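Reltdale Notes
17 Jan 2020
Posted by the author of Reltdale Notes

Search this thread
Search posts

Some notes on standby power, as measured in my own house in Reltdale over the winter. I was prompted by an electricity bill that had gone up although we were out for most of the period it covered.

First, terms. Standby is what a device draws when it is plugged in and doing nothing useful to you. No-load is the narrower case: a charger in the wall with nothing on the other end of the cable. People mix the two up and then argue about the result.

Method. A plug-in energy meter, a Wilar, left on each socket for a full day and night. I note the total at the end and divide by the hours. The live reading is of little use at low loads because it jumps about, and cheap meters are poor below a watt anyway.

Second caution about meters. Many small power supplies take current in short peaks, so volts times amps gives you a figure well above the real power. You are billed for real power. If your meter shows both W and VA, read the W.

Now the results, worst first. The set-top box is by far the largest. Switching it off with the remote dims the display and changes very little else. It draws nearly as much asleep as it does showing a programme.

Next is the amplifier, an old Leinonen with a proper transformer in it. The front switch only cuts the output side. The transformer stays live and the case stays slightly warm to the hand. It now sits on a switched extension lead.

Then the things with clocks: cooker, microwave, heating controller. Small draws, but they run all year. I have left the heating controller alone, as it loses its programme when the power goes.

Phone and tablet chargers, the item everyone asks me about.
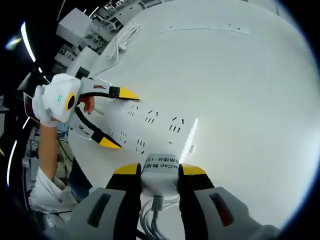
White power adapter with its charging cable.

A modern adapter of the switching type draws so little with no load that my meter reads zero. Older ones with a heavy transformer inside are different and can take a watt or 2 all day long. Weight is a fair guide to which kind you have.

So unplugging a recent phone charger saves you pennies a year. Do it if you like. I still do it before going away, for reasons that have more to do with fire than with the bill.

The sum, for anyone who wants to check their own. One watt left on all year is 8.76 kWh. Multiply by your unit price. Do it for each device and add up the column, and you will probably find that one or two rows account for most of it.

My total for everything idle came to 1336 kWh a year before I changed anything. That includes the set-top box, the amplifier, a desktop computer that never properly slept, and an aquarium heater I had wrongly put in the idle list. I am redoing the sheet without the heater.

The computer was a settings matter. A Guramau network card was waking it every few minutes. Turning off wake on network in the card's own options fixed it; the general sleep settings made no difference.

On timers: a mechanical timer draws power as well, around 2 watts in the case of mine. Putting one on a device that idles below that is a loss. A switched socket costs nothing to run.

Someone asked whether switching off at the wall wears things out. For the amplifier, possibly, as the inrush at switch-on is hard on the switch contacts. Once a day does not worry me.

Corrected sheet in February, with the fridge and freezer added. Those need a week each on the meter, as the door openings vary too much from day to day.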